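Baltberg hold off Bevau in overtime, take series lead

06/05/2025

BALTBERG - Baltberg needed overtime and a lucky bounce to get past Bevau on Tuesday night, and they now lead the semifinal series 2-1 going into the weekend.

The winner came off a missed three from the left corner. Long rebound, two Bevau players went for the same ball, neither got it. Put-back at the horn. Game over.

Bevau had led by 7 with under four minutes left in regulation and looked to be in control. Then came three turnovers in a row, one of them an inbounds pass straight out of bounds. Baltberg tied it at the line with 2 seconds to go.

The home side shot poorly most of the night, especially from deep, but owned the offensive glass after halftime. The bench was a big part of that. The second unit hadn't done much in the first two games and Bevau clearly didnt expect it to matter.

Foul trouble hurt the visitors. Their starting center sat for most of the third quarter and fouled out early in overtime, and from then on Baltberg went inside on almost every trip.

Attendance was given as 900, a sellout at the Voß Hall. Doors opened late because of a problem with the ticket scanners and some fans missed the first few minutes. The club says anyone with a scanned ticket after tip-off can ask for a partial refund at the box office until Friday.
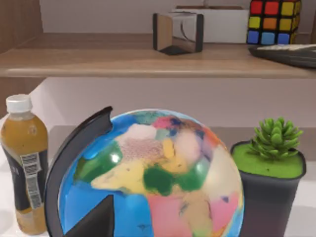 Next up

Game 4 is in Bevau on Saturday, early evening start. Baltberg have not won there since January, when they came back late in a regular season game that also went to overtime.

Bevau's starting point guard left in the fourth quarter holding his wrist and did not return. No update from the club yet. He is expected to be looked at before practice tommorow.

The winner of the series plays Vernotico in the final. Vernotico finished their semifinal last week in straight games and have been resting since.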